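双臂工作台采购这件事，讲稿备注
讲者：Renzo Parisi
场合：Perodden内部技术分享，上午场最后一个，后面就是午饭，别拖

开场前自己看
遥控笔放左边口袋。上次放右边，和门禁卡搅在一起，翻页翻到一半按不动。
水倒好。别又站到投影的光里去。
Arturo Colombo坐第一排的话，讲到线缆那页要看着他讲，那一页的钱是他签的字。

第1页 标题
不念标题，大家识字。
先说一句：今天不讲算法，想听算法的可以安心回邮件了。今天讲钱，讲钱是怎么从90万变成175万的，中间没有人贪污，也没有人买错东西，每一笔单独拿出来都合情合理，加在一起就很难看。
停一下，等财务的同事抬头。
然后说明范围：讲的是Messina项目那两台双臂工作台，从第一版预算到验收。供货方是Drosthorpe，控制系统是Zesis。价格部分只讲我们自己的总数，供应商的单价不上屏幕，合同里有保密条款，我也不想在午饭前接电话。

第2页 第一版预算
屏幕上是那张只有五行的表。给大家三秒钟欣赏它的简洁。
五行分别是：机械臂，夹爪，控制系统，桌子，其他。
“其他”那一行，我当时填的是总数的一个小零头，填得非常自信。做预算的人都有这种时刻，觉得自己想得很周全，因为表里有一行叫“其他”。
讲一下这张表怎么来的：两个下午，一份产品目录，一通电话。目录是Drosthorpe给的，电话也是打给Drosthorpe的，所以这版预算的主要信息来源，是一家希望我们多买东西的公司，而它居然还报少了。后来我问过他们的销售，对方很客气，说您当时只问了手臂。
这句可以慢一点讲。我当时确实只问了手臂。

第3页 报价单来了
正式报价单有31行。
五行变三十一行，这一页请大家自己感受一下比例。我第一反应是他们在凑数，于是逐行去查，想砍掉几行显示一下本人的价值。查了一个星期，砍掉一行，是一套我们已经有的扳手。
可以举的例子，时间够就都讲，不够只讲前两个：
一、末端转接件。手臂是一家的，夹爪是另一家的，两边的孔位互相不认识，中间要垫一块东西。这块东西要画图、要加工、要试装，试装之后要再加工一次。
二、急停。每台一个按钮是我想的，实际要的是一个回路。按钮便宜，回路不便宜。
三、培训。我写过邮件问能不能不培训，我们都是成年人。对方回信说合同里培训和保修绑在一起。成年人签了字。
四、包装箱的回收费。这一条我到今天也没有完全弄懂，但是我付了。
讲到这里如果有人笑，就顺势说，笑的同事下个季度也要报设备，欢迎来借我的表。

第4页 先想活，再想手臂
这一页开始讲正经建议，语气收一点，收不住也没关系。
第一版预算最大的毛病：是照着设备写的，没有照着活写。手臂的臂展、负载、重复精度我能背出来，桌上要干什么我只写了“桌面操作任务”六个字。这六个字在评审会上没人反对，因为它什么也没说。
后来我们重新来过，坐下来列桌上会出现什么东西，每样东西倒推一遍要花什么钱。举给大家听：
圆的木盘，平放在桌上的时候边很薄，指尖要能贴着桌面走。贴着桌面走，桌子就得平，接缝就得平，手指就得经得起蹭。一块木盘牵出来三行预算，其中两行是桌子的。
竖着的细杆，要夹得住，又不能把它推倒。这就涉及夹持力能不能调，能调的夹爪和不能调的夹爪，在目录里长得一模一样，价格那一列不一样。
软的、圆的、会滚的，各种玩具水果。单价最低的一类东西，丢得也最快，备件预算里一定要写进去。我原来觉得给塑料水果写备件预算有损尊严，现在不觉得了。
透明的东西，瓶子、管子，相机对它们的态度不稳定。打算让系统认这些东西，标定和打光的人工就要提前算。
手机、易拉罐、饮料瓶这类日用品，大家都说办公室里有，不用买。办公室里是有，办公室里的那些也都有主人。
下面两张在屏幕上多停一会儿，不要讲话，让大家看桌面。讲话的时候人只看我，看桌面的时候才会开始替我算钱。

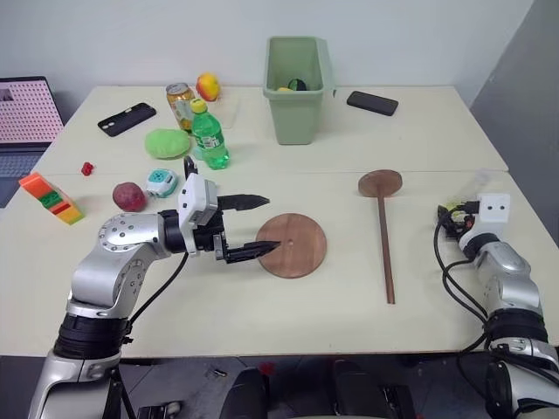
两张里桌上的东西不全一样，找不同的时候请留意每一样都得有个来处。
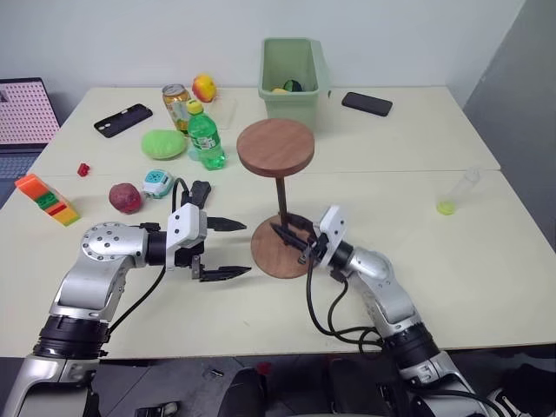 第5页 桌子
对，桌子单独一页。它挣来的。
第一版里桌子是一行，我填的是办公桌的价钱。工作面要做长，单张不够，就要拼。拼起来中间就有一道缝，刚才的照片里看得见。缝本身不花钱，让缝两边一样高要花钱。
调平用的脚、把两张桌子锁在一起的件、地面不平时垫的东西，三笔小钱，分三次申请，每次申请都要写理由。我第三次写的理由是“同上”，被退回来了。
再有就是桌面颜色。有人会觉得白色好看。白色确实好看，白色还会显出每一次指尖磕碰的痕迹，换面板的钱请写在耗材里，不要写在桌子里，写在桌子里财务会问你为什么一张桌子要买两次。
建议：桌子和底座一起询价。底座的受力图一定要先拿到，再去订桌子。我们是先订的桌子。
（如果有人问先订桌子会怎样：会有两张很好的会议桌，目前在二楼。）

第6页 线缆
看Arturo。
双臂的线比单臂多一倍，这是我的假设，写在预算里的。错得比较离谱。除了两条手臂各自的线，还有夹爪的、相机的，腕部那一截要留余量，留少了手腕一转就扯，留多了就垂下来，在桌沿上蹭。刚才两张里都有黑色的线从腕部垂着走，大家可以想象一下，让它们都乖乖待着要几个小时的人工。
线缆的费用分三块：线本身，固定线的东西，以及理线的人。前两块在报价单上，第三块不在。理线的那几天，工程师的工时记在Messina的“调试”里，所以从账面上看我们的调试效率很低，线缆非常便宜。Arturo当时问我能不能把这两个数换一下说法，我说可以，换完更难解释。
实际建议：
备用线按整套买，不要按根买。坏的永远是没备的那根，这没有统计依据，是怨气。
接头先定标准再下单。小接头的颜色如果各家不同，请在合同附件里要一张对照表，不然以后有人要拿着手电筒猜。
线缆寿命写进维护合同，让Drosthorpe那边说出一个更换周期。说不出来也行，让他们写“说不出来”，谈保修的时候有用。

第7页 控制系统
Zesis的授权方式讲两分钟，别讲成抱怨。
授权是按控制器算的。我原来以为一个工作台一个控制器。双臂协同要主从两个，于是每个工作台是两份授权，两个工作台就是四份。这道乘法题我在采购会上当众做的，做完会议室安静了一阵。
还有升级。第一年含在价格里，第二年起另算。预算表是按一年做的，设备打算用五年，中间那四年在表上是不存在的。评审的时候没有人问，我也没有提。现在它们存在了，每年来一次。
建议：所有软件按计划使用年限算总账，第一页就写总账。数字会很吓人，可它早晚要吓人，在审批前吓人比较省事。

第8页 时间也是钱，虽然财务不这么记
交货期比合同晚了将近38天。
具体原因有好几个版本，Drosthorpe的版本是海运，货代的版本是清关文件，我们自己的版本里有一张没人签的确认单，那张单子在我抽屉里。这一段坦白讲，不绕。
晚到的这些天里：场地是空着付租金的，隔壁组想借，我不敢借，怕借出去就要不回来。安装工程师改了一次行程，改行程的费用归我们。原本八月能开始的数据采集挪到了后面，项目计划里所有的箭头一起往右移，移箭头不收费，这是整件事里唯一免费的部分。
建议写法，请做笔记的同事抄一下：
到货日期之后留一段安装缓冲，缓冲单列，写清楚是缓冲。藏在别的任务里的缓冲会被人找到然后拿走。
所有需要我方签字的单子，列一张清单，贴在看得见的地方。抽屉不算。
安装当天谁在场，提前定两个人。一个人会生病，两个人会互相以为对方去了，所以再定一个负责打电话的。

第9页 小东西的账
这页轻松一点，快到饭点了。
道具类采购我们一共下过不少单，审批流程和买手臂是同一个流程。同样的表，同样的三级签字，同样要填“技术指标”。我给一筐玩具水果填过技术指标，写的是“外形接近水果”。通过了。
木质件要多说一句。木盘、木杆一类，批次之间尺寸有出入，孔也有出入。为了配套，同一批一次买够，编号，封存。后来补的和原来的放在一起，肉眼看着一样，插到一起就知道谁是后来的。
塑料箱子买带编号的。我们买了不带编号的，然后买了标签机。标签机也走了三级签字。
液体。凡是装了液体的管子瓶子，请把清洁用品和托盘一起报了。别等桌面上有了东西再报，那时候申请理由很好写，场面不好看。
建议设一笔道具周转金，额度自己和财务谈，事后统一报账。我谈了两个月，谈下来了，财务的同事其实非常讲道理，只是需要有人先把那一摞单子搬到他们桌上。

第10页 最后的表
屏幕上是最终版，总数175万。
不要逐行讲。讲三个地方就够：
机械臂这一行，和第一版几乎没有差别。我问得最仔细的那一行，也是唯一准的一行。
“其他”这一行没有了，拆开之后散在各处，每一处都比原来整个“其他”大。
工时单独列出来了，以前不列，因为人是公司的，公司的人好像不要钱。
然后讲现在的做法，四条，讲快一点：
先写任务单，桌上放什么、两只手各干什么、失败了怎么收拾，写完才准打开产品目录。
报价至少问两家，第二家哪怕明知不会买也要问，他们会很热心地指出第一家漏了什么。
每一行后面加一栏“谁来装”。填不出名字的那一行，费用乘二。这个系数是我拍脑袋的，目前还没有被推翻。
预备金要写，要写得像一笔正常的费用。我那次写的名目是“不可预见”，有位领导说既然写出来了就说明预见了，给划掉了。现在我写“现场适配”。

第11页 提问
估计会被问到的，先备着：
问为什么不租。答：问过，双臂整套能租到的选择很少，租期满一年之后的总价让我沉默。短期验证可以租，长期用请自己算一遍，别用我的数，我的数旧了。
问能不能先上一台。答：可以，而且我后悔没这么做。先上一台，让它把该漏的都漏出来，第二台的预算会诚实得多。两台一起买有折扣，折扣的数目后来都花在给两台同时改转接件上了。
问二手设备。答：手臂可以看，控制系统的授权能不能转移要先问Zesis那边，要书面的。口头的也别扔，记下对方名字。
问那两张会议桌能不能领走。答：能，找我签单，三级签字。

第12页 联系方式
表格模板放在共享盘Messina目录下，文件名里带“最终”的有四个，用日期最新的那个。
谢谢Arturo，虽然他一直在摇头。
提醒大家把椅子推回去，午饭在一楼，去晚了只剩汤。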